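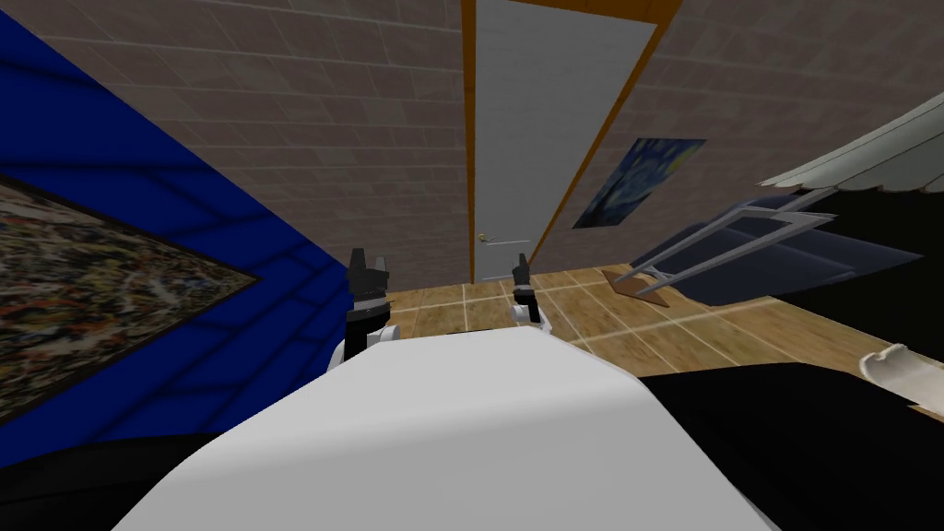
A light gray door with a round, brass-colored knob, set in a wooden frame.

Keeping the Doors of Titmont

When the Titmont Housing Trust began its survey of interior doors last October, it expected to find that most of them had been replaced. The trust manages 90 homes on the streets between the river and the old Barros mill, and few of them still have their first kitchens or windows. The doors had lasted better. Surveyors listed 700, and many still hung in the openings for which they were made.

"A door is usually the last thing an owner changes," said Maham Sial, who directed the survey. "It may be painted every few years, but it stays on its hinges."

The mill housing was built in stages, and the doors differ from street to street. Those on Rullero Street are paneled and narrow, with knobs set low. Later homes received flat doors, which were cheaper to make and easier to clean. For many years the flat doors were thought to have little value, and contractors were free to discard them. 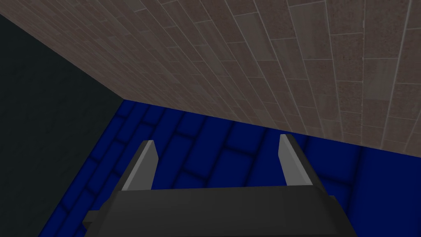
The trust changed that policy in the spring. Doors removed during repairs are now labeled and sent to a storeroom on Storov Lane, where up to 100 can be held at one time. Tenants may request one without charge if the size is suitable. Thirty-six have been rehung so far, most of them in bedrooms and hall closets.

Agathe Barbier, the joiner responsible for the work, reports that sagging is the most common fault. Old screw holes are plugged with hardwood, the hinges are reset, and the latch side is planed only where it rubs. Layers of paint are left in place unless they prevent the door from closing.

Requests for the coming year are being accepted at the trust office. Applicants should measure the opening at the top, middle and bottom, and note the side on which the hinges are fixed.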